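Grikport 1인 상차림 정리 기록
README

이 폴더에는 쟁반 하나에 1인분 식기를 올리는 상차림 기록이 들어 있습니다. 식기의 종류, 놓는 순서, 완성으로 보는 기준, 파일 이름 규칙을 적어 둡니다. 상차림 자체에 관심이 있는 분이 읽는다고 생각하고 썼습니다.

관리: Rostam Zarei
최종 수정: 2025년 2월 2일

1. 담긴 것

기록은 모두 400건입니다. 한 건은 식기가 쟁반 밖에 놓인 상태에서 시작해 쟁반 위에 다 올라간 상태에서 끝납니다. 중간에 식기를 떨어뜨렸거나 다른 식기로 바꾼 경우에도 지우지 않고 남겨 두었으며, 이런 건에는 비고란에 표시가 있습니다. 비고가 달린 것은 68건입니다.

음식은 담지 않습니다. 국물이나 밥이 들어간 상태의 상차림은 무게와 조심하는 정도가 달라서 이 기록의 범위에 넣지 않았습니다. 물컵과 냅킨도 빠져 있습니다.

2. 식기 묶음

식기 묶음은 이름으로 구분합니다. 같은 묶음 안에서는 그릇과 받침의 색을 맞추었고, 쟁반은 묶음끼리 서로 바꾸어 쓰기도 합니다.

Forkarska 묶음
받침 접시, 작은 그릇, 숟가락, 젓가락 한 벌. 접시와 그릇의 테두리가 짙은 갈색입니다. 가장 많이 쓴 묶음이고, 처음 보시는 분은 여기서부터 보시면 됩니다.

Zwahlen 묶음
구성은 같지만 그릇이 더 깊고 받침 접시가 넓습니다. 테두리 색이 없습니다. 숟가락을 그릇에 넣으면 손잡이가 안쪽으로 미끄러지는 일이 잦아서, 이 묶음에서는 숟가락을 그릇 옆에 놓는 것도 완성으로 인정합니다.

Drarko 묶음
그릇이 없고 접시와 젓가락만 있습니다. 간식용 상차림으로 따로 모았습니다.

세 묶음의 이름은 식기를 보관하던 상자의 이름을 그대로 쓴 것입니다. 제조사 이름과는 관계가 없습니다.

3. 쟁반

기본 쟁반은 모서리가 둥글고 테두리가 올라온 직사각형 나무 쟁반입니다. 나뭇결이 진한 붉은 주황빛이라 밝은 식기가 잘 구분됩니다. 둥근 쟁반도 써 보았는데 젓가락 끝이 테두리에 걸려서 13건만 남기고 그만두었습니다. 둥근 쟁반 기록은 파일 이름 끝에 R이 붙습니다.

쟁반은 긴 변이 앞쪽으로 오도록 놓습니다. 이 방향은 기록 도중에 바꾸지 않습니다. 조금 비뚤어진 것은 그대로 두어도 됩니다.

4. 시작 상태

쟁반은 비어 있어야 합니다. 식기는 쟁반 바깥, 손이 닿는 곳에 둡니다. 식기를 하나씩 흩어 놓고 시작하는 방식과 받침 접시 위에 모아 놓고 시작하는 방식이 있으며, 파일 이름에서 앞의 것은 A, 뒤의 것은 B로 적습니다.

B 방식에서는 그릇을 받침 접시에 올리고 숟가락은 그릇 안에, 젓가락은 접시 위에 걸쳐 둡니다. 젓가락 방향은 정하지 않았습니다. 두 짝이 벌어져 있어도 되고 끝이 맞지 않아도 됩니다. 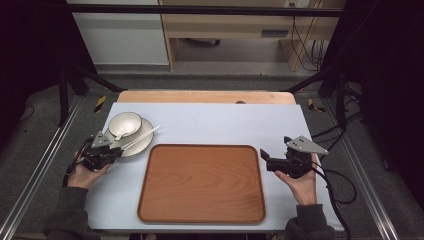 젓가락을 접시에 걸쳐 둔 채로 시작하면 그릇보다 젓가락을 먼저 치우게 되니 순서가 사실상 하나로 정해지는 것 아니냐고 Beata가 물었습니다. 접시째 옮기면 젓가락이 굴러떨어질 테고, 그러면 B 방식은 상차림이라기보다 젓가락 정리에 가깝다는 의견도 함께 남겼습니다.

맞는 지적이어서 5월에 모은 기록부터는 B 방식에서도 순서를 자유롭게 했습니다. 접시째 옮긴 건이 실제로 들어 있고, 젓가락이 떨어진 건은 비고란에 "낙하"라고 적혀 있습니다. 떨어진 젓가락을 다시 집어 제자리에 놓았으면 완성으로 봅니다. 그 전의 기록은 젓가락을 먼저 옮기는 순서로만 되어 있으니 순서를 비교하실 때는 나누어 보시기 바랍니다.

5. 놓는 자리

받침 접시는 쟁반의 왼쪽 절반에 놓습니다. 그릇은 접시 가운데에 올립니다. 숟가락은 손잡이가 먹는 사람 쪽을 향하게 그릇 안에 둡니다. 젓가락은 접시 오른쪽에 세로로 나란히 놓고, 손으로 잡는 쪽이 앞으로 오게 합니다.

젓가락을 가로로 놓는 집도 많습니다. 가로 상차림은 Forkarska 묶음에만 있고, 젓가락을 쟁반 앞쪽 테두리와 나란히 둡니다. 파일 이름에 H가 들어간 것이 가로 상차림입니다.

Drarko 묶음은 접시를 쟁반 가운데에 놓습니다.

6. 완성 기준

다음이 모두 맞으면 완성입니다.

모든 식기가 쟁반 테두리 안쪽에 있다.
그릇이 받침 접시에서 벗어나지 않았다.
젓가락 두 짝이 같은 쪽을 향한다.
숟가락이 바닥면을 위로 하고 뒤집혀 있지 않다.

젓가락 끝이 쟁반 테두리에 살짝 기대어 있는 경우는 판단이 갈렸습니다. 지금은 쟁반 밖으로 나가지만 않으면 완성으로 둡니다. 초기 기록에서는 미완성으로 표시한 것이 섞여 있고 아직 다 고치지 못했습니다.

7. 파일 이름

묶음 이름의 첫 글자, 시작 방식, 젓가락 방향, 일련번호 순입니다. 예를 들어 F-B-H-0002는 Forkarska 묶음을 접시 위에 모아 놓고 시작해 젓가락을 가로로 놓은 기록입니다. 세로로 놓은 경우에는 V를 씁니다. 일련번호는 묶음마다 따로 세지 않고 전체에서 이어집니다. 빠진 번호는 없습니다.

비고는 notes.csv에 있습니다. 열은 파일 이름, 완성 여부, 비고 순이고 비고가 없으면 빈칸입니다. 한글이 깨져 보이면 UTF-8로 다시 열어 주십시오.

8. 알려진 문제

Zwahlen 묶음의 숟가락은 도중에 한 번 바뀌었습니다. 앞의 것은 손잡이가 짧고 뒤의 것은 깁니다. 비고란에 "긴 숟가락"이라고 적힌 건이 바뀐 뒤의 기록입니다.

흰 젓가락은 밝은 바닥 위에서 두 짝의 경계가 잘 보이지 않을 때가 있습니다. 한 짝만 옮겼는데 완성으로 표시된 건이 2건 발견되어 고쳤습니다. 더 있을 수 있습니다.

왼손잡이 상차림은 없습니다. 젓가락을 접시 왼쪽에 놓는 기록을 따로 모을 계획은 있으나 시기는 정하지 않았습니다.

9. 이용

수업이나 연구에서 자유롭게 쓰셔도 됩니다. 인용하실 때는 "Grikport 1인 상차림 정리 기록"이라고 적어 주십시오. 일부만 골라 다시 배포하실 때는 notes.csv에서 해당하는 줄도 함께 넣어 주시기 바랍니다. 완성 여부가 잘못 표시된 것을 발견하시면 파일 이름과 함께 Rostam Zarei에게 알려 주십시오. 고친 내용은 이 문서가 아니라 changes.txt에 적습니다.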